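Projetos > Apoio à comunidade > Flimeo > Relatório de progresso

Relatório de progresso - organização do material de escrita e secretaria

À equipa da Fundação Bataineh,

Antes de mais, um grande obrigado pela paciência com que têm acompanhado este projeto, que é pequeno no orçamento mas ocupa um lugar muito grande no nosso dia a dia! Este segundo relatório vai até ao fim de novembro e tenta responder às perguntas que nos fizeram na última conversa, sobretudo a da arrumação, que no primeiro relatório ficou tratada um bocadinho à pressa.

Como se lembram, o material da Flimeo vivia em caixas de sapatos. Fizemos finalmente o inventário completo e chegámos a 271 peças, entre canetas, lápis, réguas, agrafadores e furadores. Dessas, 53 foram postas de lado por já não servirem (canetas secas, quase todas, e uma quantidade impressionante de tampas sem dono). O resto está a ser distribuído pelos postos de trabalho das duas salas, a de Prevberg e a de Triselbridge, e temos neste momento sete postos prontos a usar.

Para cada posto escolhemos um suporte em degraus, com estrutura de madeira e patamares transparentes. Foi a despesa que mais discutimos - havia soluções mais baratas, em cartão - mas estamos contentes com a escolha. Vê-se o que lá está sem ter de remexer em nada, e quem chega de novo percebe depressa onde pousar as coisas. Os agrafadores vão para o patamar do meio e as canetas são as últimas a ser arrumadas.
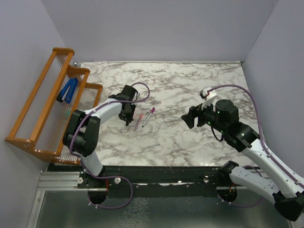 Posto de trabalho com o suporte em degraus e o agrafador azul; sobre o tampo, duas canetas, uma de tampa coral e outra de tampa magenta.

As canetas continuam a ser o nosso ponto fraco, confessamos. Ao fim da tarde há sempre algumas espalhadas pelas mesas, e por isso passámos a reservar os últimos 30 minutos do dia para a arrumação, com calma e sem ninguém de casaco vestido à porta. Tem corrido melhor em Triselbridge, onde o grupo é mais pequeno, do que em Prevberg.

Quanto às contas, a verba dos suportes está toda gasta e a das etiquetas ainda nem foi tocada. Gostaríamos de saber se podemos usar uma parte desta última em recargas de agrafos, que se gastam a uma velocidade que não tínhamos previsto. Os recibos seguem em anexo, pela ordem do costume.

Até ao próximo relatório queremos terminar os postos que faltam em Prevberg e etiquetar os patamares nas duas salas. Se quiserem passar por cá entretanto, avisem-nos só na véspera, que teremos muito gosto em receber-vos.

Com amizade,
A equipa da Flimeo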